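Search this site Search

Sketstead garden waste rounds to change in July

Garden waste in Sketstead and Gritance will be collected every three weeks from July, the district council has confirmed. Collections are fortnightly at present.

The yearly charge stays at £57 for the first brown bin. Households wanting a second will pay a further £30, and the limit remains 2 bins per address.

The council said the longer gap would let one crew cover both villages along with the new homes off Hukbridge Road. Crews have been finishing the Gritance round late for much of the spring, and over 30 addresses were missed on one round in May.

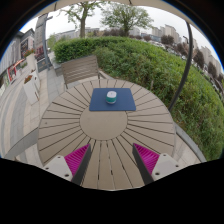

Bins should be at the kerb by 6.30am on collection day. Grass, leaves, hedge clippings and small branches are accepted. Soil, turf and food waste are not, and bins containing them will be left with a tag on the handle.

Sketstead Parish Council had asked for fortnightly rounds to continue until the end of September, when most gardens slow down. The district turned this down but agreed to look at the timetable again after 3 months.

Residents of Geddes Close will have to take their bins to the main road while the water main is replaced – a job expected to last until August. Assisted collections there are not affected.

New calendars will be posted to subscribers in June. Copies will also be kept at Hukbridge library.

Get our village news by email. Enter your email address Sign up

Contact us | Corrections | © Hukbridge News | Back to top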